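Talks > Workshop & Home > Speaker notes

Home Talks Notes Contact

LINING A BIN — speaker notes
Sutix maker evening, 15 min slot plus questions

Before start
Water. Clicker. Check the foil roll is in the bag and not still on the kitchen bench. Scissors, the blunt pair. Offcuts to pass round, front row first.

Hello, thanks for having me. Talk is on lining big open bins with foil. Sounds dull, bear with me. Ask who has a sloped bin at home or at work. Hands up. Ask who has lined one and had the lining slide to the bottom inside a day. More hands (hopefully).

1. Why bother
Bare floor gets scuffed. Scuffs hold grit, grit makes more scuffs. Once it's stained you never get the colour back, I've tried everything under the sink.
A liner you can lift out and replace. Cheap, quick, no glue.
Story — the feed bin at Zukley. Scrubbed it every second weekend for a whole winter. Lined it in January, haven't scrubbed since. Keep this short, last time I went on.

2. What sort of bin
Straight sides are easy, anything works. Cardboard, old lino, whatever.
Sloped sides are the trouble. Funnel shape, wide at the top and small flat floor. The liner wants to ride up the slope and then fold back over itself.
So my rule, line the floor only. Leave the slopes bare. If one wall is really copping it, give that wall its own panel, separate peice. Don't try and do floor and walls out of one sheet. Did that for years, always tore at the corner.

3. Crumple it first
Main point of the talk, SLOW DOWN here.
Flat foil slides. Flat foil also creases wherever it feels like it, then splits along the crease. Scrunch the whole sheet up, loose ball, open it out again. Gives it some body. Sits down into the corners better.
Do it live. Tear off a length, scrunch, open, hold up to the light. Let it make its noise, people like the noise.
Pass the offcuts now.
Downside — shine. Crumpled foil throws light all over the place. Under a bright lamp you get hot patches and it's hard to see small bits lying on it. Move the lamp or live with it.

Next slide. Give them a sec to look. Foil on the flat floor, grey slopes left bare, the whitish panel up in the corner with its scuffs and stains. Clamps on the rim, orange handles, get to those next.
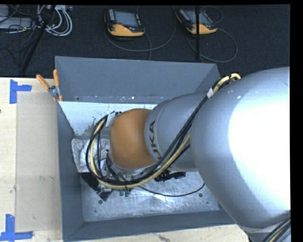 4. Clamps
Cheap ones with coloured handles. You want to see them from across the room, otherwise one goes missing and turns up in the garden.
On the rim, handles pointing out and away. Handles pointing in will catch a sleeve.
Start at a corner. Corner is where things shift.
Tape? Get asked every time. Tape is fine on a dry clean rim, hopeless on a dusty one. I don't bother.

5. Holes
If the liner has holes in it, look underneath before you patch. Might be a drain or a bolt hole in the floor that you want to keep open. Might just be a puncture.
Puncture — small patch, foil on foil, press the edges with the back of a spoon.
Too many punctures, chuck the sheet and start again. Foil is cheap, your evening isn't.

6. Cost
Slide with the table. Don't read it out, they can read.
Say only: Cakora hall store bought 50 m of the wide roll, still going. Mohammed street workshop did the same and shared theirs with next door.
189 was the bin number on the old price sheet, NOT the price. Someone always asks. Fix the slide if theres time.

7. Swapping it out
Pull the near edge towards you, fold over, fold again. Crumbs stay inside the fold. Don't lift from the middle, ever.
Wipe the floor while it's bare. Damp cloth, let it dry, new sheet in.
Old foil — give it a shake and check with your local council on recycling, rules vary. Don't get dragged into a debate on this, it ate all my question time at Zukley.

Questions I usually get
Baking tray foil from the supermarket? Works for a small bin. Too narrow for a big one, you'll need overlaps and overlaps lift.
Shiny side up or down? Doesn't matter.
Will it rattle? A bit.
Plastic sheet instead? Sure, if you don't mind the static. Dust clings to it.
Can you paint the slopes? You can. I wouldn't, it chips and then you're picking paint out of everything.

If running over, skip 6 and go straight to 7. If running under, do the scrunch again with somebody from the audience.

Collect offcuts at the door. Roll back in the bag!!

Related
Sorting screws without losing your mind — notes
Shelf liners, the good and the awful
Fixing a drawer that sticks
What to keep under the bench
Sutix maker evening, how to offer a talk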